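Billadthorpe sets its budget for hand-held grippers

28/10/2018

Print this page
E-mail this to a friend

The home robotics workshop in Billadthorpe has agreed its equipment plan for the coming year, and the largest part of the money will go to hand-held grippers and not to complete robot arms. The plan was presented to the members at their autumn meeting and it was accepted with two small changes.

Under the plan the workshop will buy 20 hand-held grippers from Trasix, a supplier in Bisavstead. They will be delivered in two lots. The first lot is for people who already record household tasks in their own homes, and the second lot will be ordered only when the first has been in use for three months. One robot arm, which was in the earlier draft of the plan, has been moved to the following year.

Kaiwen Pan, who prepared the budget, told the meeting that the decision was a question of time as much as of money. An arm must be fixed to a strong table, it must have a safe area, and a trained person must stay near it. A hand-held gripper can be carried up the stairs in a bag. A member can work with it for one hour in the evening and put it back in the cupboard.

"We had a long discussion about the arm," he said. "I also wanted it. But when we made the list of rooms where we want to work, the arm could go into very few of them. Bedrooms, small kitchens, the corridor with the shoes. For these rooms we need something that a person can hold."

The grippers will be used to record simple jobs such as picking up small objects, moving soft things from a bed to a shelf, and putting folded clothes in their place. The recordings are later used to teach a robot the same movements. For this reason the workshop asked that the opening of the jaws on the hand-held tool should be the same as on the arm it hopes to buy later. Trasix has confirmed this in its written offer.

Three suppliers were invited to make an offer in September. One did not reply. The second offered a lower price, but its spare parts were sold only as a full set, so that a worn finger pad would mean paying for a new pair of jaws. The offer from Trasix lists each part with its own price, and this was the point that decided the matter.

The meeting spent a good part of the evening on spare parts. In the first draft there was money for 30 pairs of finger pads. Several members thought this was too few, as the pads are the part which touches everything and they lose their grip with use. The number was raised to 100 pairs, and the cost was covered by taking money from the line for printed manuals. The manuals will now be sent as files, and a member who wants a paper copy can print it at the workshop.

The second change was about the phone holders. The draft had foreseen one tripod for each home. Members who have already tried the work explained that a tripod takes much space on the floor between the bed and the wardrobe, and that it is easy to knock with the foot. It was agreed that each home may choose between a tripod and a holder with a suction cup. The price is almost the same, so the total does not change.

There was also a question about objects for the tasks. The workshop does not plan to buy any special set. Participants are asked to use what they have in the house: cushions, toys, cups, books, clothes. Mr Pan said that bought sets look the same in every home, and that the robot should see the things which people really own. A small sum is kept to replace an object if it is damaged during the work.
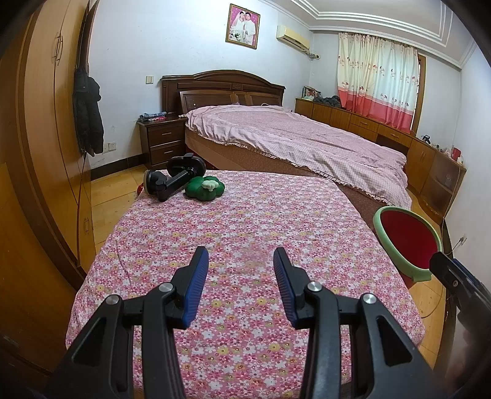
So far 17 homes have asked to take part, most of them in Billadthorpe and a few in the village of Dong. Each home will receive one gripper, one phone holder, a charger for the phone and a short guide. The three grippers that remain will stay at the workshop, to be lent out when a tool is sent for repair.

The insurance was the item that needed the most letters. The present policy of the workshop covers equipment only inside its own building. The insurer has now agreed to cover the grippers in private homes as well, on condition that a list of serial numbers and addresses is kept and is brought up to date each month. The telephones belong to the participants and are not covered. Some members found this not fair, and Mr Pan promised to ask for a separate offer.

Storage was settled quickly. The tools will be kept in the metal cabinet on the first floor, where the old printers were before. Two shelves must be made higher, and this work will be done by the members.

Asked about the robot arm, Mr Pan said it was not forgotten. The workshop will look at the question again when the first recordings have been checked. If too many of them cannot be used, more money will go to training for the participants, and the arm may have to wait one year longer. He asked the members to be patient with this part of the plan.

Participants must sign for their equipment in person. A short lesson of 30 minutes will be given at the same time, in which they learn how to clean the finger pads, how to tighten the screws and how to begin and end a recording. Those who cannot come may send another adult from the same household.

The full budget can be read at the desk of the workshop during opening hours. Homes that wish to be put on the waiting list should leave their name and address there, with a note of which rooms they would like to use.

Print this page
E-mail this to a friend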